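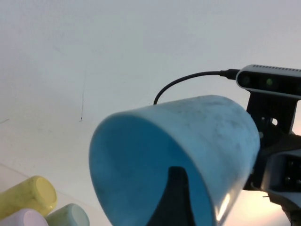

The Blue Cup and the Rest of the Cupboard

I promised myself I would get through the cup cupboard before November was out, and for once I have kept a promise to myself, though it took most of an evening and two pots of tea to do it.

You would think a small household could get by on a small number of cups. We have the good glasses from Ansel's aunt, which come out at Christmas and get washed by hand by whoever loses the argument. We have the mugs, which multiply. And then way down on the bottom shelf we have the plastic ones, and that is where the blue cup lives. It's a plain light blue thing, a little narrower at one end, scuffed and smudged all over the outside and still a lovely deep blue on the inside. I bought it the summer we moved to Willcombe, when every dish we owned was in a box and I had no idea which box. I remember drinking warm lemonade out of it on the back step and feeling very grand.

So I had everything out on the counter by six o'clock, sorted into what we use and what we only keep, and I was being quite strict (I let go of four travel mugs without lids, and a lid without a travel mug). When I got to the blue cup I put it in the donation box. Then I took it out. Then I made tea and put it back in the box, and Ansel Lindgren, who had not lifted a finger all evening, looked up from the crossword and said, "You're not giving that away, are you?"

Well, no, apparently I wasn't!

It has done every job in this house. It has been a toothbrush cup and a bath toy, it has scooped birdseed, and it spent one whole spring on the windowsill with a bean plant in it that I was far too fond of. It measures out the rice, too. I have a proper measuring cup somewhere, but my mother's rice recipe is written in my head as "one blue cup and a bit," and I don't care to work out the conversion at my age.

I did have a go at the scuffs. Baking soda and a soft cloth, a good ten minutes of rubbing, and then a soak in warm water with a drop of dish soap while I wiped out the shelf. If you try this on an old plastic cup of your own, please don't use the rough side of the sponge, as I did on a yellow one years ago and it was never smooth again. I'm not expecting miracles. A cup that has been knocking about that long has earned its marks, and I find I'd rather like to keep most of them.

The shelf itself got fresh liner, the ribbed sort that comes on a roll and refuses to lie flat until you've given up and gone to bed. The mugs went back on the left with the handles all facing one way. The glasses moved up one, out of reach of elbows. The plastic cups are in a shallow basket now, so they can be pulled out all together like a drawer, and I'm so pleased with that basket that I have opened the cupboard several times just to look at it.

Next is the drawer with the string and the batteries. I may need more tea.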